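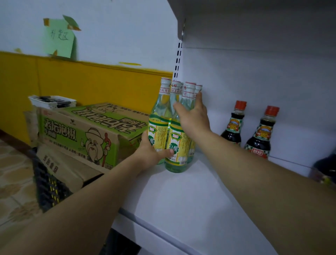 **Why does the dew point climb every time the second carbon bed comes online?**

The changeover valve on bed B was leaking past its seat, so wet regeneration air was getting back into the product line during the swap.

## Ticket: Fosano nitrogen skid, dew point alarm on bed changeover

Status: closed 28/02/2025
Site: Rarkodell heat treating shop, line two
Unit: Pivgate twin-bed PSA generator, feeding the endo gas backup header

**Reported**

Operator gets a high dew point alarm a few seconds after each A to B swap. It clears by itself. B to A is fine. Furnace parts look OK so far, but the shop wants it fixed before the next long carburizing run.

**First pass (phone)**

Asked for the trend file and got it inside ten minutes, which made my day. Great trend, too! You can see the spike on every A to B swap, same shape each time, and a flat line going the other way. That pretty much ruled out the feed air dryer for me, as a bad dryer would hit both beds.

Had them check:

- Prefilter drain: working
- Feed pressure: 121 psi at the inlet, steady
- Dew point probe: swapped with the spare, same spike
- Controller timing: matches the sheet from October

**Second pass (on site)**

Pulled the muffler off bed B first, since a plugged muffler can hold back the purge. It was dusty but open. Cleaned it anyway and put it back. No change.

Next I isolated bed B, shut the product side and watched the gauge. It should have held. It dropped from 86 psi to almost nothing while I was still writing down the start time. So something was passing, and the only things left on that leg were the purge check valve and the changeover valve. Check valve tested good on the bench.

Opened up the changeover valve and there it was, a groove worn right across the soft seat. Really satisfying to find after chasing a probe! There was fine black dust in the body, so I looked at the bed B top screen as well. One corner had lifted. I pressed it flat, put in a new gasket and topped up the sieve.

**Parts used**

- Seat kit, changeover valve (the old style, not the one with the metal insert)
- Top screen gasket
- Sieve from the Price drum on the mezzanine

**Result**

Ran it for 165 swaps over the shift with the trend on. No spikes either direction, and purity is back where the shop likes it. Valve counter reset to zero.

**Follow up**

- Bed A valve has over 400 hours more on it than bed B's did. Order a second seat kit now.
- Add the isolation test to the monthly sheet. Five minutes, two valves, and it would have caught this early.
- Old seat is bagged in the cabinet by the panel if anyone wants a look.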